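Project Report: Putting Things Away at One Table

Introduction

When our group first sat down to choose a topic, we wanted something that everybody in the class would recognise from home, and after a good deal of talk (and one very long lunch) we settled on tidying. Our question was a simple one: if you have a table with a cable and a piece of cloth on it, does it matter which you deal with first? We called the project Clokus, after a misprint on our sign-up sheet that we all grew rather fond of.

What we did

We worked in the Taller room on a Saturday, at the pale wooden table, and kept to soft and bendy things on purpose. Boxes and books stay the shape you left them – cloth and cable do not, and that was what made them interesting to us. Each round was timed with a kitchen timer and written down straight away in the notebook. Folding a cloth held up by its two sides was far easier than folding one lying in a heap, so we made that our rule quite early on. 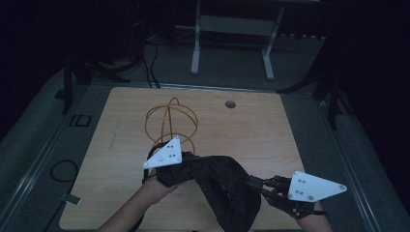

The cable gave us much more bother than we had planned for. A coil that looks neat enough can spring open as soon as you lay it down, and then its loops want to wander into whatever you are folding next. In the cloth-first rounds our total came to 840 seconds, and in the cable-first rounds it was 600, with one round of each left out after the timer was knocked.

What we found

Once we had practised a bit, the cable-first total dropped again to 540 seconds, so some of the difference is surely down to us getting better at it. We should have mixed up the order of the rounds from the start, and we would certainly do so another time. Still, we all felt the folding went more calmly with the cable already fastened and out of the way.

If we had another term we would love to try heavier cloth, such as towels, and a rest of 30 seconds between rounds, as our arms did get tired!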